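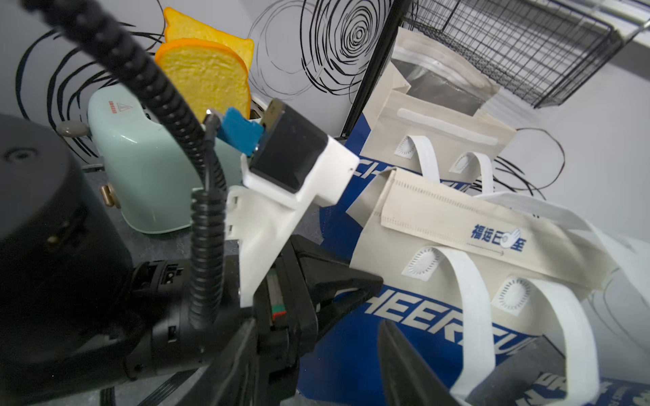
Wrist view, toy toaster task, both bread slices in the slots.

Clindeo Toaster Set – data card
Version 2, updated Feb 25, 2022

Please read the part about the finger fault before you train on this data.

Summary
The set has 2,193 episodes of one arm working with a toy toaster and foam bread. Every episode has the wrist video, the joint positions, the gripper opening and the motor current of the gripper. Clindeo is the name of the data set only. The recording software is called Esari and has its own repository.

Known fault: gripper closing too far
In January we found that the gripper sometimes continued to close after the stop command. The log showed the fingers as open, but they were still pressing. In most cases the only result was a squeezed slice of foam. In 3 episodes the arm then moved up and pulled the toaster with it, and the operator had to press the emergency stop.

The cause was a loose connector on the gripper cable. When the wrist turned far to one side, the position signal was lost for a short moment, and Esari repeated the last good value without any warning. So there were two mistakes, one in the hardware and one in our code.

What we changed
The connector is now fixed with a clamp, and the cable has more free length near the wrist. Esari stops the arm when the position signal is older than the limit in safety.yaml. We also lowered the maximum closing current. Please do not raise it again only to get a firmer grip on the foam – it deforms easily and the fingers can slip over the edge.

Which episodes are affected
Episodes numbered up to 2,000 were recorded before the repair. In these, the field gripper_pos can be wrong while gripper_current is correct. The column stale_signal marks the places we could find with our script. Short gaps may be missing from it.
The episodes after 2,000 were recorded with the repaired cable.

Splits
The Pathirana split contains all episodes. The Zodorwood split leaves out every episode with a marked gap and is the better choice for learning grasp force.

Still open
The emergency stop is saved as a normal end of episode. We want to give it a separate label in the next version.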